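Le distributeur
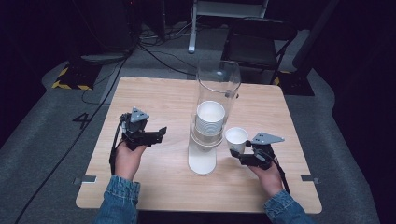

On avait décidé, au troisième étage, de ne plus se servir de gobelets n'importe comment. La décision venait d'en haut, c'est-à-dire du quatrième, où l'on boit dans des tasses.

Jusque-là, les gobelets vivaient dans leur sachet, couchés près de la bouilloire, et chacun en tirait un comme il pouvait. On en voulait un, il en venait trois. Les deux autres, on les remettait dans le sachet avec la mine de quelqu'un qui n'y a pas touché. Puis quelqu'un, chez Jalus, notre maison mère, s'avisa que nous avions consommé 4000 gobelets depuis l'été pour un effectif de 26 personnes, et l'on se mit à nous regarder dans l'ascenseur.

Le distributeur arriva en janvier. Un tube transparent, debout sur un socle blanc, avec la pile de gobelets à l'intérieur, bien droite, comme une colonne de gens polis. La notice disait de tirer « avec conviction mais sans hâte ». Je l'ai lue deux fois. Je n'avais pas reçu de conseil aussi juste depuis mon mariage.

Il fallut lui trouver une place. La bouilloire refusait de partager son étagère, ou du moins la comptabilité le refusait en son nom. On lui donna donc une table pour lui seul, une table carrée en bois clair qui servait avant aux anniversaires. Moi qui n'ai jamais eu que la moitié d'un bureau, côté radiateur, j'ai trouvé qu'il faisait carrière vite.

Les premiers jours, on vint le voir. Des gens de chez Rollora, qui louent le palier d'en face, passaient la tête et demandaient si c'était lui. C'était lui. On prenait un gobelet devant eux, avec conviction mais sans hâte, et on le posait à côté, debout, l'ouverture en l'air. Un temps. Puis quelqu'un disait que c'était propre. Ensuite personne n'osait boire dedans. Le gobelet restait là, blanc, irréprochable, et le suivant qui avait soif en tirait un autre, par délicatesse.

Au bout d'une semaine, la table portait neuf gobelets de démonstration. Les remettre dans le tube par le haut parut d'abord une bonne idée. Mais qui savait s'ils étaient vraiment neufs ? On fit circuler un message. Le service juridique répondit qu'un gobelet sorti était un gobelet engagé. Je garde cette phrase dans un tiroir.

Le 2 février 2025, une note signée Zetska, le cabinet qui nous avait recommandé l'appareil, annonça les premiers résultats. Nous en étions à 1000 gobelets pour le seul mois écoulé. Avant, dans les pires périodes de rhume, nous n'avions jamais dépassé 900. La note y voyait un signe d'adhésion.

On parla de racheter des tasses. Kalogeropoulos, la quincaillerie du coin, en faisait de très bien, épaisses, bleues, avec une anse pour gens ordinaires. Le quatrième fit savoir que la question était à l'étude.

En attendant, j'apporte un verre de chez moi. Je le remplis au robinet et je le bois debout, le dos tourné à la table. Hier soir, en partant, j'ai tout de même tiré un gobelet. Il en est venu un seul. Je l'ai posé à côté du tube et j'ai éteint la lumière.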